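Sixty reels and a kettle: a morning with Henk Dijkstra at De Graaf

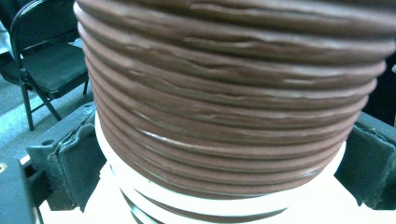 How do you stop cable from springing off a reel when you wind it yourself? Keep a light, steady pull on it the whole time, lay each turn snug against the last, and fasten the end before you let go.

Henk Dijkstra gave me the long version of that over two mugs of tea, and I enjoyed every minute of it. He has run the winding room at De Graaf for longer than he cares to say, and he talks about cable the way other people talk about their gardens. I'd come to ask him for a few tips for readers who keep extension leads, speaker cable or old flex in a heap at the bottom of a cupboard. I left with four pages of notes and a strong wish to go home and sort out the shed.

De Graaf buys cable in long lengths and winds it onto smaller reels for electricians, theatres, market traders and anybody else who rings up. There are 60 reels on the racks at any one time, and the busiest part of the year is July, when the outdoor stages all want theirs together.

"People think the machine does it," Henk says. "The stand holds the reel up and lets it turn, and that's lovely, that saves your back. But the winding is still in your hands. You feel it. If the cable goes slack for half a turn you feel it straight away, and if you carry on you'll find that half turn again later, usually when you're in a hurry."

He started on ropes, at a chandler's called Ekine, and moved over to cable when the shop closed. The first thing he had to unlearn was pulling hard.

"Rope forgives you. Cable has copper in it, and a jacket round the copper, and you don't want to stretch either of them. I tell the new ones to hold it as if they were walking a well-behaved dog. There's a bit of weight on the lead, but you're not dragging the animal down the street."

I ask what a good reel looks like to him, and he is off. The turns sit side by side with no gaps. The next layer rides in the grooves of the one underneath. When you reach the flange you let the cable climb by itself, and then you guide it back the other way. "The corner is where it goes wrong," he says. "You get to the flange, you're pleased with yourself, and you rush the turn. Then there's a hole in the corner and the next layer falls into it. After that every layer is a bit worse."

Can you rescue it at that point?

"You can take it off and start again. I've done it with 400 metres on. It was nearly five in the afternoon and I'd have liked to go home, but I took it off and started again."

Liudmyla Vasylenko came in at this point to see whether there was any tea left. She does most of the orders for small customers and, by Henk's account, lays a neater reel than he does. She disagrees with him about plenty, beginning with the thumb.

"Henk guides with the thumb," she tells me. "I guide with the flat of the hand, in a glove. The thumb gets sore and then you start to avoid using it, and the cable wanders. With the flat of the hand you can do it all day."

"She has small thumbs," says Henk.

"I have thumbs that don't hurt!"

What they do agree on is twist. Both of them brought it up before I did, and both said it is the thing that ruins more cable at home than anything else. If you lift coils off over the end of a reel, each coil puts a turn of twist into the length, and after a few metres it starts to kink and loop back on itself. Let the reel rotate instead, and the cable comes off flat. At home you don't need a proper stand. A broom handle through the middle of the reel, resting across two chairs, will do nicely for a garden lead, and Liudmyla says she has used exactly that in her own kitchen for a length of doorbell wire.

"It was a bit noisy on the chairs," she says, "but it went very well. My son turned the reel and I walked backwards down the hall."

For cable that already has a twist in it, her advice is to lay it out straight on grass or a clean floor, with one end free, and walk along it from the fixed end, running it through your hand. The twist travels ahead of you and comes out at the loose end. Take it slowly, and do it again if you need to. On a cool day she brings the cable indoors for a few hours first, as a cold jacket is stiff and wants to keep whatever shape it had.

Then there is the question of what to wind it on. Henk is fond of an old make of reel called Truketti, with a wide core, which he buys second-hand whenever he sees a batch. The current ones at De Graaf are mostly Eltitz, and he has come round to them. Whatever the name on the side, he wants a core that isn't too narrow.

"A thin core makes a tight bend, and the cable remembers. You pull it off next spring and it's like a pig's tail. If your reel is too small, get a bigger reel. Or make loose coils and hang them up, that's fine too. I have nothing against a coil on a hook."

He also likes to leave space at the rim. A reel filled right to the edge of the flange looks generous, he says, but the top layer gets knocked when it's rolled or stacked, and sooner or later a turn slips over the side. He stops a couple of fingers short. One customer used to ask for 270 metres on a reel that Henk would only load with less, and they had a friendly argument over it every year until the customer bought larger reels.

My last question was about labels, and this turned out to be Liudmyla's department. She ties a card to every reel with the type, the length and the date it was wound, and crosses out the length each time some is cut off. The card she showed me had gone from its starting figure down to 178 in four different pens.

"At home it's even more useful," she says. "You think you will remember how much is left. You won't! Write it down, and tie it on where you can read it without moving the reel."

Henk had finished his tea by then and was already pulling his gloves back on. There was an order for a theatre to get out before lunch, and he wanted to start it while his hands were warm. I asked if I could try a few turns myself. He let me do one layer, went over it with his palm, and took the last three turns off again.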